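Fikville Craft Hall Users' Group
Minutes of the monthly meeting

Held on 12th December in the back room, Fikville Craft Hall

Present: Imke Rathjen (chair), Ludger Bauerfeind, Jolien Peeters, Henrik Frerichs, Catinca Surdu (minutes)

Apologies: none received

The meeting opened at 7:05 p.m.

1. Minutes of the last meeting

The minutes were read and accepted with one correction. Under item 4, "glue guns" should read "glue pots." The group does not own any glue guns. Catinca will correct the file copy.

2. Matters arising

2.1 Side door. The lock has been changed and the old keys no longer work. Ludger has the new keys and handed one each to Jolien and Henrik. Imke already has hers. Anyone else who needs to get in before a class should ask one of the four. Catinca did not want a key.

2.2 Noise from the heater. Henrik has bled the radiators and the banging has stopped in the front room. It can still be heard in the back room when the heating first comes on. Left as it is for now.

2.3 Sign on the parking lot. Still not done. Jolien said the paint she bought in September has thickened and will have to be replaced. Imke asked that the sign be up before the spring program starts.

3. Money

Ludger reported that the balance at the end of last month was 2,754. After the insurance and the bill from Zacharias for the floor repair, it stands at 2,232. The floor repair was paid in full and nothing is held back.

There was some discussion of how much should be kept in reserve. Ludger would like the balance not to go under 2,000 before the spring class fees come in. Henrik thought this was cautious, as the insurance has now been paid for the year. Imke said she would sooner be cautious in winter, when heating bills come late and are hard to guess. It was agreed to keep to Ludger's figure and to look at it again when the fees are in.

Jolien asked whether people who have paid for their own materials can be paid back at the meeting or have to wait. Ludger will pay on the spot for small amounts if there is a receipt. Without a receipt he will not.

4. Hall floor

The repaired boards by the stage are holding. Zacharias asked that no furniture be dragged over them. Henrik pointed out that the long tables have lost most of their felt pads and will scratch any floor, repaired or not. He has pads at home and will bring them. Two people should carry each long table from now on. Catinca will put a note to that effect on the storeroom door.

5. Spring program

5.1 Weaving. Jolien will run the beginners' class again. She wants to keep the group small, as there were too many people at the last one and those at the back could not see her hands. Imke suggested running it twice. Jolien will think about it and let the group know by the next meeting.

5.2 Basket repair. Henrik has been asked several times for a repair evening, where people bring in something broken and get help fixing it. He is willing to lead one evening to see how it goes. He does not want to take repairs home with him afterward. The notice should say clearly that whatever is not finished on the evening goes home with its owner.

5.3 Painting. No leader has been found. The slot will be offered to the Hokitz group, who asked last year and were turned down for lack of space.

5.4 Fees. To stay the same. Ludger noted that the fee for the weaving class does not cover yarn, and the program should say so. Last time it was left off the sheet and he had to explain it at the door.

6. Wooden sticks and other craft materials

This item took up most of the evening.

Imke said that the storeroom shelves are too full and that material is being put back wherever there is a gap. The wooden sticks are the worst of it. They have been stood in corners, laid on top of the paper drawers and pushed in behind the easels. At the last class Jolien could not find any of the right length and used offcuts.

Jolien proposed that the sticks be gathered up and gone through before the spring program. Sticks that are split or too short to use should be thrown out. The rest should be kept together, standing up, where people can see the lengths.

Ludger asked whether the sticks with rings cut near the end should be kept apart from the plain ones. Jolien said yes. The rings hold a cord well, and she uses those sticks for wall hangings. Plain ones will do for almost everything else. Henrik did not see the need for two lots but had no objection.

Henrik asked about knots. Imke was for throwing out any stick with a knot in it. Jolien disagreed and said a small knot does no harm in a wall hanging. It was agreed that knotty sticks will be kept if they are otherwise sound, and that Jolien has the last word.

On where to keep them, Ludger had looked at a storage rack from Nornari and passed the leaflet around. The others liked the rack but felt it was too deep for the storeroom, and the door would not open fully. Imke did not want to spend money on storage until the shelves have been cleared. Catinca suggested tall plastic baskets, as they can be carried to the table and back again. This was agreed. No rack will be bought.
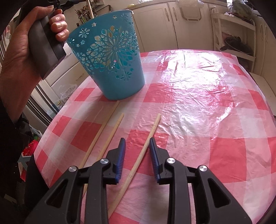 Item 6: blue basket and wooden sticks on the checkered tablecloth.

Jolien raised the question of openwork baskets. Thin material can poke out through the holes and snag on sleeves. Henrik said that a sheet of card rolled up inside would stop this, but then you could no longer see what was in there. It was left that openwork baskets may be used for thicker pieces, and that thin canes and reeds go in something with a closed side.

Labels: Catinca will make tie-on labels, as stick-on ones peel off plastic. Each label will say what is in the basket and nothing more. Imke asked that names of people not be put on the labels, since this led to bad feeling over the paint boxes.

Sorting day: to be fixed by Imke in the new year. Jolien, Henrik and Catinca will come. Ludger can come in the afternoon only.

7. Tablecloths

Imke asked that the tables be covered for all classes, including the dry ones. There are dents and pencil marks on the two newer tables already.

Plastic cloths are to be wiped with a damp rag after use and rolled, with the clean side in. Folding leaves creases that do not come out, and small work will not sit flat on them. Jolien said creases can be eased by laying the cloth out overnight in a warm room. Henrik has tried a hair dryer on one and does not recommend it.

Catinca mentioned that a shiny cloth throws the light back under the ceiling lamps and makes it hard to do fine work. For needlework, a plain cotton sheet can be laid over the top. She has two old ones and will leave them in the storeroom.

8. Kitchen

8.1 The kettle has been descaled. The refrigerator is to be emptied over the holidays and left with the door open. Ludger will do this after the last class. Anything still in it then will be thrown away.

8.2 Dish towels. Imke takes them home to wash and would like someone else to take a turn. Henrik will do January and Jolien February.

9. Any other business

9.1 Henrik found a gray scarf under the stage steps. It is on the hook by the side door.

9.2 The Hokitz group has asked to borrow the easels for a weekend. Agreed, provided they collect them and bring them back themselves. Imke will write to them about this and about the painting slot (see 5.3) in the same letter.

9.3 Jolien asked if the meetings could start at half past seven instead of seven. Ludger was against this, as he has an early start the next morning. Imke proposed a quarter past and this was accepted by all.

10. Actions

Imke: fix the sorting day; write to the Hokitz group.
Jolien: new paint for the sign; decide on a second weaving class; look over the knotty sticks.
Henrik: felt pads; wording for the repair evening notice; dish towels in January.
Ludger: empty the refrigerator; add the line on yarn to the program sheet.
Catinca: correct the last minutes; note for the storeroom door; tie-on labels; cotton sheets.

The meeting closed at 9:20 p.m. The date of the next meeting will be sent out by Imke along with the date of the sorting day.

Minutes taken by Catinca Surdu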